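Bathrooms & Utility Rooms > Storage and Fittings

Vanity doors: how to clean around the raised panels, and should I change the handles?

vasylyna_f
Hello all. I moved to a flat in Vutdale in July and I have a question which is maybe too small for its own thread, but I searched and found only old answers about kitchens.

The bathroom has a white vanity cabinet with two doors and two drawers. The doors have raised rectangular panels, and in the groove around each panel there is always a grey line. I wipe it, it goes, after one week it is back. The lower edge of the doors is the worst place. I think the dust comes up from the floor tiles and the steam makes it stick.

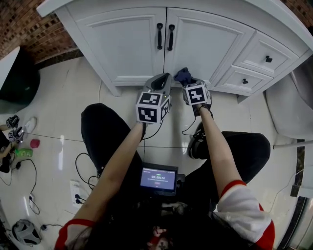
Until now I use only warm water with a drop of washing-up liquid. My neighbour told me to use a cream cleaner, but I am afraid it will take off the shine. The previous tenant left me a bottle of something called Woler, without any instructions, and I did not open it.

The second question is about the handles. The doors have black bar handles which hang side by side in the middle, but the drawers have small black knobs. Is this normal? It looks to me as if someone bought two different sets. I would like to have all the same, but I don't want to make new holes.

garba.m
Do not use cream cleaner on painted doors. I did it in our last house and after one winter the corners of the panels were yellow and a bit rough to touch. Your warm water is fine. What you are missing is the drying. Wipe, then go in the groove with a dry cloth over your fingernail.

Bars on doors and knobs on drawers is very normal, by the way. Ours came from the shop like this.

Pruitt47
I disagree about the cream. It depends on the paint and on how hard you rub. I have used it on my doors for years, a tiny amount on a damp sponge, and they are as white as on the first day. People rub as if they are cleaning an oven and then they blame the bottle.

garba.m
Maybe so, but she doesn't know what paint she has, and it is a rented flat. If the corner goes yellow, who pays?

vasylyna_f
I pay, I suppose! The deposit is 874 and I want all of it back. So no cream for the moment, sorry Pruitt47.

kagiso_p
For the groove, take an old soft toothbrush. Dip it, shake it well so it is nearly dry, and go one time around each panel. Start at the top because the dirty water runs down and sits on the bottom edge. I think this is why your bottom edge is the worst, it is not dust from the floor.

About the handles: measure from the middle of one screw to the middle of the other screw before you buy anything. A knob has one hole and a bar has two, so you can't put bars on the drawers without drilling. The other direction is possible (knobs on the doors), but then you have one empty hole on each door to fill.

marisol_w
Please leave the handles as they are. I changed mine in Dretcombe to make everything the same and I regretted it. With small knobs on the doors I touched the paint every time I opened them, and then I had finger marks to clean as well as the grooves. Long handles keep the hands away from the door.

Also, is your front curved on the side where the drawers are? My sister's is, and a straight bar looked terrible on it. It stood away from the wood at both ends. A small knob fits on any shape.

vasylyna_f
Yes, it is curved there on the right side! I did not think about this. Now the knobs make sense to me.

Pruitt47
Knobs on a curve, yes, that I can agree with.

d_olatunji
I want to add something about the base. When the bottom part is set back from the doors, a lot of hair and fluff goes in there and you don't see it unless you sit on the floor. I clean mine with a dry cloth first and only after with a wet one. If you begin with the wet one you only make paste.

And open the window for the steam, if you have one. My bathroom was at 70 per cent humidity every morning and now it is under 65 with the window open a little while I have breakfast. The doors stay clean longer.

vasylyna_f
Thank you, I will look under there. No window, unfortunately, only a fan, and it makes a terrible noise, so I switch it off too early. I will try to be more patient with it.

This morning I did the left door with the toothbrush, from the top as kagiso_p wrote, and dried it with a cloth over my nail. The line is much paler. In the lower corner something yellowish remains. Can it be old glue?

kagiso_p
It could be old varnish or sealant. Try a bit of cooking oil on a cotton bud, wait ten minutes, wipe it off, then wash with your soapy water. Do the inside of the door first to see if the paint minds.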